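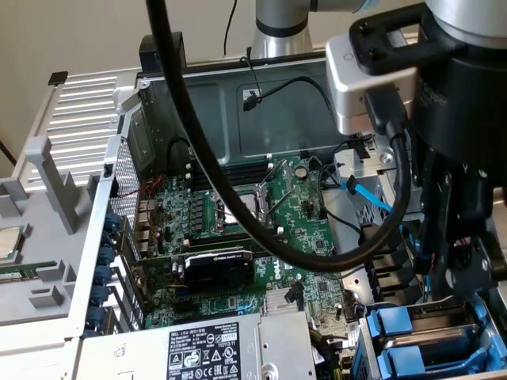 A workstation tower on its side with the cover off.

Let us keep our old computers
By Kyung-tae Pyo
2019-02-15

The council in Plurthorpe wants every office computer older than five years gone by the end of March. The replacements have been ordered, the old ones will be collected on pallets, and the ratepayers will cover both trips. I think the policy is a mistake, and I said so at the last meeting in the two minutes I was given.

My own work machine is 9 years old. I use it for spreadsheets, letters and a mapping program that was already dated when I learnt it. In that time it has had a new drive and more memory. The drive cost less than a decent dinner. A colleague down the hall got a new machine last winter and does the same work on it at the same speed, because the slow part of our job is waiting for other people to answer their email.

The usual argument for a fixed cut-off is that old equipment fails. Some of it does. But a calendar is a poor way of finding out which. Silex, the firm that holds the council's maintenance contract, charges by the call-out, and anyone can ask to see the invoices. I did. Most of the calls were about printers and forgotten passwords, and the printers are not being replaced.
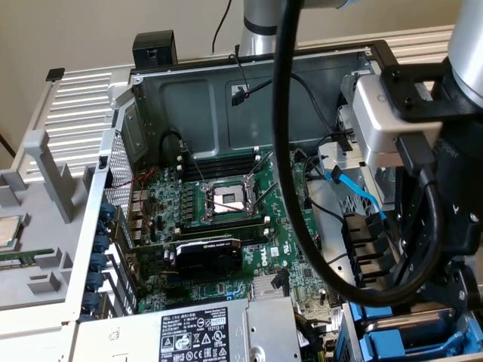 An empty CPU socket, with empty memory slots above and below it.

Then there is the matter of who is allowed to fix things. When the fan in my home computer started to rattle, I took it to Polishchuk, the repair shop behind the post office. It was back on my desk in two days. The same fault in a council machine needs a form, a supervisor's signature and a courier to the city. By the time all that is paid for, a new computer looks cheap. The colour-coded chart in the council's report counts this as a cost of age. I would call it a cost of the contract.

I accept that security matters. A computer that can no longer get updates should come off the network, and I wouldn't argue for keeping it there. That is a test we could apply machine by machine – it takes a few minutes each – and plenty of the older ones would pass.

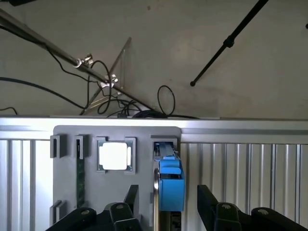

What the council could do

Drop the five-year rule and replace machines when they fail or lose their updates. Set aside $3000 a year for parts and let local shops quote on the labour. Offer whatever is left over to the library and the schools before anyone rings a recycler.

The report comes back to council next month. Written comments can be left at the front counter until then, and mine is already in.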